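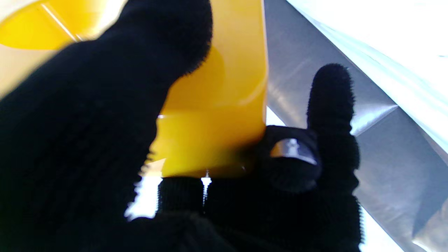 Notizen zum Vortrag: Vormachen statt programmieren

Folie 1, Einstieg
Kurz vorstellen, Dank an Irfan Jatoi für die Einladung. Thema ist die Fernsteuerung einer Roboterhand, mit der wir Greifaufgaben vormachen. Die Hand trägt einen schwarzen Strickhandschuh, die Kamera sitzt am Handgelenk. Im Bild hält sie etwas aus gelbem, glänzendem Kunststoff. Hinweis ans Publikum: So nah sieht das Modell die Dinge, oft fehlt der halbe Gegenstand.

Folie 2, Ablauf einer Vorführung
Styliani Makris steuert, Fidel Lagos sagt die Aufgabe an. Eine Vorführung beginnt mit der offenen Hand und endet, wenn der Gegenstand abgelegt ist. Abgebrochene Versuche werden markiert und nicht gelöscht. Bisher haben wir im Projekt Cillaleo 1252 Vorführungen, verteilt auf 22 Aufgaben.
Bei weichen Verpackungen langsam reden. Die Finger stehen knapp unter dem zerknitterten Ende der gelben Tüte, es bleibt nur ein schmaler Spalt. An dieser Stelle zögern die meisten Bediener. Das Zögern landet mit in den Daten. 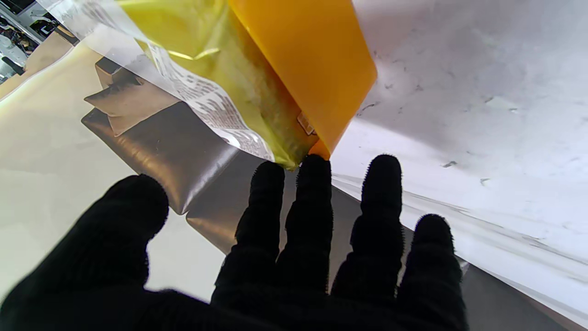 Folie 3, Starre Gegenstände
Die Taschentuchbox verhält sich anders als die Tüte. Ein Finger liegt an der unteren Ecke, der Daumen drückt wohl gegen die Vorderseite. Glänzende Flächen ansprechen: Die Reflexe wandern mit, sobald sich die Kamera bewegt.

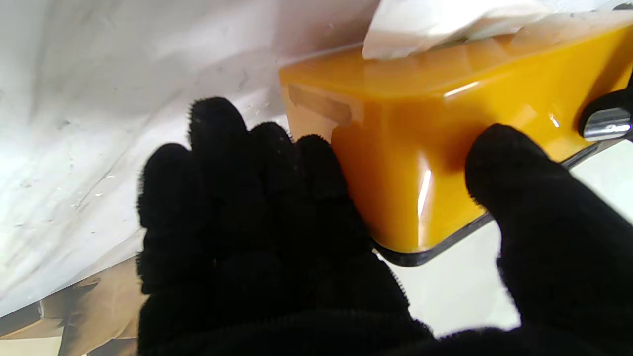 Frage, die sicher kommt: Warum kein Kraftsensor? Antwort: In der ersten Fassung haben wir darauf verzichtet, Jitendra Solanki baut ihn im Juni ein. Bis dahin schätzt der Bediener den Druck nach Augenmaß. Wer neu anfängt, drückt meist zu fest.

Folie 4, Raum und zweiter Roboter
Jetzt der weitere Blick: braunes Ledersofa, heller Boden, am anderen Ende ein Roboter mit weißem Kopf und einer weiß-goldenen Packung in der Hand. 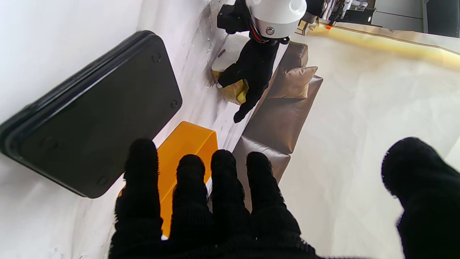 Zwei Roboter im selben Raum heißt zwei Bediener, und die müssen sich absprechen. Bei uns gilt: Wer etwas hält, hat Vorrang. Bảo Trịnh hat die Regel aufgeschrieben, Link steht auf der letzten Folie.
Falls die Zeit knapp wird, Folie 5 (Vergleich mit Clollau) überspringen und gleich zu den Fragen gehen.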